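Robots on the returns table, and people on shorter shifts at Gurnport

Dodby, the mail-order returns handler that takes back unwanted household goods for a string of online stores, has been telling its Gurnport staff since April that nobody will lose a job to the two-armed machines it is bringing in. The people who work the returns benches have read the memo. A good many of them have also read their new schedules.

The work itself is dull to explain. A parcel comes back, someone opens it, takes out whatever is inside, decides if it is the right thing in the right box, and sends it to resale, repair or the bin. Dodby has 200 people doing this in Gurnport over two shifts. The company says the robot, built by a firm called Cinari, will take over the first part, the picking up and setting down, and leave the deciding to humans.

Practice so far takes place on a carpeted table with a handful of the kind of small goods that come back every day: toothpaste, a snack box, a notepad, a pair of glasses.
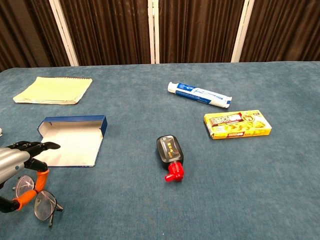

A Cinari hand with an orange finger at a pair of eyeglasses, beside an open box.

Glasses are a fair test. They are thin, they catch on things, and the lenses scratch. Anyone on the benches can pick up a pair without looking. Dodby would not say how often the machine manages it, or how many pairs it has damaged, and a spokesperson said the company "does not share trial data at this stage." It did share a figure of 4000 items a day, which is what it hopes a full row of machines will handle next year. Asked what a single machine handles now, the spokesperson promised to get back to us and had not by the time this was posted.

Ruoxi Yuan has worked returns in Gurnport for 14 years and is one of four bench workers moved over to the trial. Her new title is handling coach. She resets the table, tries out new mixes of goods and writes down what went wrong.

"I used to clear a cage before lunch and I knew I'd done something," she said. "Now I put the same toothpaste back on the same table. They tell me it's skilled work. I said fine, then pay it as skilled work."

The coaches are on the same hourly rate as before. Dodby says a new pay grade is "under review." The job does get them off the concrete floor and away from the heavy cages, and Yuan gives the company credit for that. Her back is better than it was in winter. She misses the talk on the line, though, and says the other benches have gone a little cool on her, as if she were training the thing that will replace them. She isn't sure they're wrong.

The hardware is easy to be impressed by if you have only come for a tour. Each arm ends in a hand with five fingers, black with orange tips, and the two work from either side of the table much as a person's would.
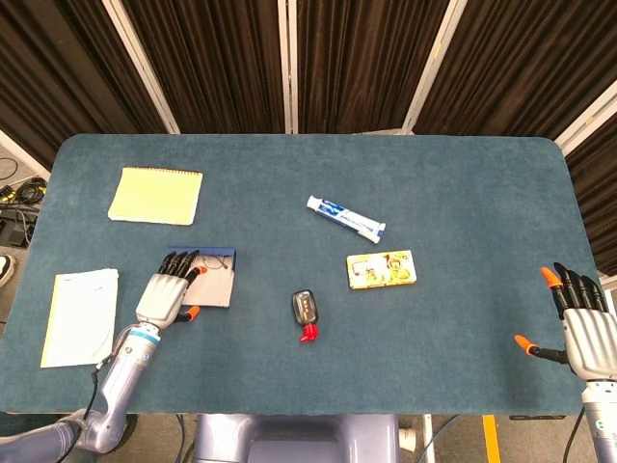 What changes on the floor

Away from the trial area, the changes are less shiny. The late shift has been cut back by an hour, which Dodby puts down to slow trade. Open bench jobs are not being filled. Workers who used to do a whole return from start to finish are being asked to try a split version of the job, where they only inspect and sort, standing at a screen, with the goods put in front of them by a coworker who is filling in for a robot that has yet to arrive.

Several people who tried it said it was faster and much more tiring. You never get the half minute of cutting tape and folding a flap, and that half minute was when you rested your eyes. Dodby calls the split job "focused inspection" – the benches have their own names for it.

There is also the question of cardboard. Returned boxes come back torn, bent and half open, and an experienced hand knows by feel whether one will hold together.
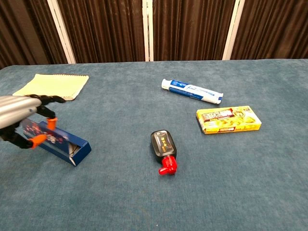
Kurian, the consulting firm Dodby hired to plan the changeover, has told staff that this kind of knowledge will be "captured" from the coaches and passed to the machines. Yuan asked in a meeting what happens to the coaches once it has been captured. She was told it was a good question and that it would go on the list.

Dodby has not said when the trial ends. The late shift will be looked at again next month.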